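Thread: Minimum flow below the Stavcombe weir

tejada_reach
Posted 25 July 2022
The draft plan sets the summer minimum at 126 liters per second below the weir. We had 300 in the old license. Does anyone know where the new number comes from? The appendix only says "modeled".

Peter Mikuš
It comes from the habitat curves for trout fry. They ran 4 climate cases and took the middle one. I don't like it either – a single dry June would put the side channels out of use.

gravelbar
I disagree. The old figure was never met in a dry year, so it protected nothing on paper or in the river. A lower minimum that is enforced is worth more to me.

tejada_reach
Enforced by whom? The gauge at Plutier was down for most of last summer. I've gone through all 578 comments on the draft and the gauge hardly comes up.

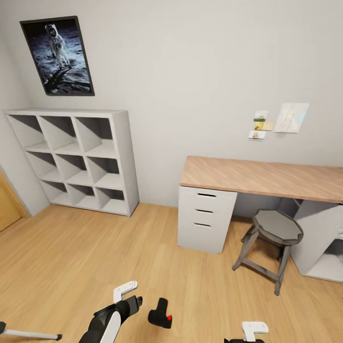
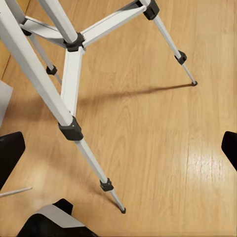
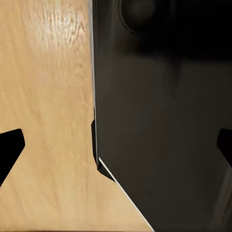 Sandrine Roussel
The Plutier gauge is back up, but it sits above the Tulolent intake, so it tells you nothing on what reaches the lower gravel. Ask for a second gauge first and argue over the minimum after that.

gravelbar
Fine by me. I'd still want the number reviewed every few years.

Peter Mikuš
A review clause is in section 7, but it has no date. I'll send in a comment on that tonight.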